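Home Visits Notes Archive Contact

Umitham open day, Ostville

Typing this up before I lose the back of the envelope I wrote it on. Went over to Ostville in November for the open day at Umitham, the craft supply people. Bindu Bangera drove. Doors at 12, we got there ten past, already a line for coffee.

They have the ground floor of the old Lultlow building. Lultlow made blinds I think, or awnings, the sign is still up over the loading door. Parking is across the road and not marked. Go past it, turn around, come back. We did it twice.

Sign-in sheet, sticky name tags, then you wait in a hallway with a lot of coats. Rasa Lepik took our group. Quick talker, good, knew where everything was. Order of the tour — stock room, cutting room, sample tables, shop. They said forty five minutes and it was well over an hour, no complaints from me.

Stock room first. Metal shelving to the ceiling, rolls of felt, card in flat boxes, foam in every thickness. Smells like a new shower curtain. Card comes in by the pallet and gets broken down by color, then by weight. The pale colors go on the high shelves away from the window as they fade. Someone asked how long that takes and Rasa said one summer, less for the pinks. They lost 317 sheets that way the first year and sold them off cheap at the door. Would have bought those.

Cutting room. Loud. One big guillotine and a smaller one for short runs, plus a band knife for the foam. Elikem Aryee was running the band knife and did a block for us, straight through, no dust at all which suprised me. He said sponge is worse than foam, it drags and the edge comes out wavy if you push it. They do sponge in the mornings when the blade is fresh. Offcuts go in a bin by the door and you can take a handful. I took two handfuls.

Did not get to see the big guillotine going. Being serviced, panel off, guy lying under it.

Then the sample tables, which was the part I came for. Long room at the back, painted plain, wood tables pushed up to the wall. This is where they try out what goes in the kits before anybody orders 2000 of something. Card, sponge, foam, a tub to put it all in. You try to make the project using only what's in the tub, and if you have to get up and fetch something then the kit is wrong. Simple enough. I've bought kits from other places where obviously no one ever did that.

Aušra Mets runs the samples. She told us the standing-up test — any card that's going to be a backdrop or a sign has to stand against something while you work, and a lot of it slumps. They went through 7 weights before they settled. She also hates lids. Lids that pop off, lids that need a fingernail, lids that look shut and aren't. There was a whole shelf of rejects. Bindu asked to buy some of the rejects and was told no, politely.

We got to sit down and have a go. I made a sort of boat. Bindu's was better and she wouldn't let me carry it to the car.

Questions, the ones I caught:

Do they do school orders — yes, ring first, don't use the web form.
Is the foam washable — wipe it, don't soak it.
Can you visit outside the open day — only groups, ask for Rasa.
Refills for the older kits — stopped, except the Uibo one which still sells.

Shop was small and packed. Bought a Uibo kit and a roll of grey felt with a bad end, marked down. Card machine was slow, bring cash if you have it. Darius Juška was on the till and also on coffee and also answering the phone. Coffee fine. The cookies were gone by the time our group came out, so if you go, take the first tour.

Left a bit after three. Traffic bad at the bridge, as ever.

Would go again for the sample tables. Wear shoes you don't mind, the cutting room floor is sticky in places. And eat before, there's nothing open near by. 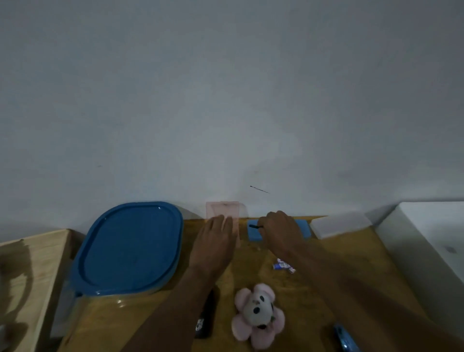

SAMPLE TABLES

Pink card or tray up on its edge against the wall with a hand flat on it, blue sponge and the white block next along. Blue-lidded tub on the left. I asked about the tub lids and got the long answer, see above. Still want one in that blue. They had clear lids in the shop and a green, no blue, try again in the spring Darius said.

Bindu has the leaflet with the group rates on it, ask her. I'll add the phone number when she sends it to me.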